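Zestlow: vocabulario español-neerlandés de piezas y útiles domésticos
Ficha de datos y notas de uso
Versión 2

Descripción general

Zestlow es un recurso terminológico bilingüe destinado a traductores, redactores de catálogos y servicios de documentación. Reúne las denominaciones con que se designan en español y en neerlandés las piezas, remates y elementos de unión de objetos de uso corriente en la vivienda: tendederos, estanterías desmontables, percheros, mangos extensibles, soportes de lámpara, barras de cortina y artículos similares.

El vocabulario fue concebido para un problema concreto de la traducción comercial. Los diccionarios generales recogen con solvencia los nombres de los objetos completos, pero rara vez los de sus partes, y las hojas de montaje suelen resolver la carencia con letras y números. Cuando esas hojas se convierten en texto corrido, el traductor debe decidir si una pieza es un casquillo, un collar, una abrazadera o un manguito, y con frecuencia lo decide de manera distinta en páginas contiguas.

La edición está a cargo del gabinete de terminología Rultent. La coordinación de la parte neerlandesa corresponde a Gerrit Bakker.

Contenido de la distribución

La distribución consta de los siguientes ficheros:

fichas.tsv - fichas conceptuales, una por línea
terminos_es.tsv - términos españoles, con remisión a la ficha
terminos_nl.tsv - términos neerlandeses, con remisión a la ficha
notas.txt - notas de uso y discrepancias entre revisores
cambios.txt - relación de modificaciones respecto de la versión anterior

El fichero de fichas contiene 675 conceptos. A ellos se asocian 705 términos neerlandeses, dado que algunos conceptos admiten más de una denominación en uso. De las fichas, 458 incluyen definición redactada en español; las restantes llevan únicamente equivalencias y campo temático, y se irán completando en versiones posteriores.

Todos los ficheros están codificados en UTF-8. El separador de campos es el tabulador y la primera línea contiene los nombres de las columnas. Los campos vacíos se dejan efectivamente vacíos; no se emplean guiones ni la abreviatura "n. d.", que en la primera versión ocasionaron errores de importación.

Estructura de la ficha

id: identificador estable. No se reutiliza aunque la ficha sea retirada.
campo: ámbito temático (unión, remate, apoyo, guía, superficie, cierre).
definicion: texto de una sola oración, sin artículo inicial y sin punto final.
todo: identificador de la ficha del objeto al que la pieza pertenece de manera habitual, si lo hubiera.
estado: propuesta, revisada o retirada.
revisor: siglas de quien efectuó la última revisión.

En los ficheros de términos se añaden la categoría gramatical, el género, la marca geográfica y la valoración (preferente, admitida, desaconsejada). La marca geográfica solo se consigna cuando existe constancia documental. Su ausencia no debe interpretarse como indicio de uso general en todos los países de habla española, ni, en el caso neerlandés, como afirmación de que el término sea corriente tanto en los Países Bajos como en Flandes.

Procedencia de los términos

Los términos se extrajeron de tres tipos de fuente: hojas de montaje cedidas por la distribuidora Saxena, descripciones comerciales del catálogo Grovow y consultas directas a traductores con experiencia en el sector. Las hojas de montaje fueron la fuente más productiva en neerlandés. En español se obtuvo mayor variedad de las descripciones comerciales, si bien con una proporción elevada de calcos que hubo de depurarse a mano.

No se ha incorporado texto íntegro de ninguna de las fuentes. Las definiciones son de redacción propia. Los contextos recogidos durante el vaciado se conservan en el archivo de trabajo del gabinete y no forman parte de la distribución.

Criterios de redacción

Las definiciones parten de la forma y de la posición de la pieza, y solo en segundo término de su cometido. El orden responde a la experiencia de los revisores: el traductor dispone casi siempre de un dibujo o de una fotografía y rara vez del objeto. Una definición que comienza por "pieza que sirve para" obliga a conocer de antemano lo que se pretende averiguar.

El color y el acabado no forman parte de la definición. Se admiten, no obstante, en las notas, cuando contribuyen a distinguir dos piezas contiguas en un mismo objeto. El material se consigna únicamente si condiciona la elección del término, como sucede con "virola", que los revisores reservan para el anillo metálico, frente a "collar", que se emplea sin restricción.
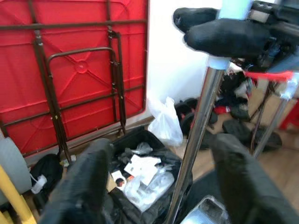 La delimitación entre tramo y collar es el asunto que más consultas ha suscitado durante la revisión. En la ficha de "tramo" se entiende por tal cada una de las porciones longitudinales de una barra o tubo que se distinguen por su diámetro, su superficie o su función; "collar", por el contrario, designa el elemento breve que rodea la barra, con independencia de que sujete, remate o simplemente oculte una junta. Aplicado el criterio a la barra de metal cromado de la fotografía, el elemento blanco situado cerca de su parte superior se denomina collar, y la porción tubular de tono azul blanquecino que continúa por encima constituye otro tramo. La ficha no prejuzga si ambos tramos se deslizan uno dentro del otro - para ello existe el término "tramo telescópico", que exige constancia del mecanismo. En caso de duda se aplicará siempre el término más general.

Para "pata" y "pie" se mantiene la distinción de la versión anterior. Se denomina pata a cada uno de los elementos que descienden hasta el suelo, y pie, al conjunto o a la base única. En neerlandés la pareja "poot" y "voet" no se corresponde de manera exacta con la española, y las discrepancias se recogen en notas.txt bajo el epígrafe de apoyos.

Limitaciones conocidas

El vocabulario presenta un desequilibrio temático apreciable. Los campos de unión y remate están cubiertos con detalle, mientras que el de cierre depende casi por entero de una sola fuente. Se desaconseja utilizar la distribución de fichas por campo como indicador de la riqueza léxica de ninguna de las dos lenguas.

La variación americana del español está insuficientemente representada. Las formas marcadas proceden de consultas puntuales y no de un vaciado sistemático.

Algunas fichas en estado de propuesta contienen equivalencias que Bakker considera provisionales, en particular las relativas a piezas de plástico inyectado sin denominación asentada. Conviene filtrarlas cuando el recurso se destine a la traducción automática o a la validación de memorias.

Uso previsto

El recurso puede emplearse para la consulta directa, para la carga en gestores terminológicos y para el control de coherencia en proyectos de traducción. No sustituye a la terminología propia de un cliente, que prevalece en todos los casos. Tampoco se ha elaborado con fines normativos ni debe citarse como autoridad en documentos contractuales o de seguridad.

Comunicación de errores

Las correcciones se remitirán al gabinete Rultent indicando el identificador de la ficha, el término afectado y, siempre que sea posible, la fuente en que se apoya la propuesta. Las observaciones sin identificador se atienden, pero con mayor demora. La revisión conjunta de las propuestas recibidas se efectúa en abril, y sus resultados se incorporan a cambios.txt con las siglas del revisor responsable.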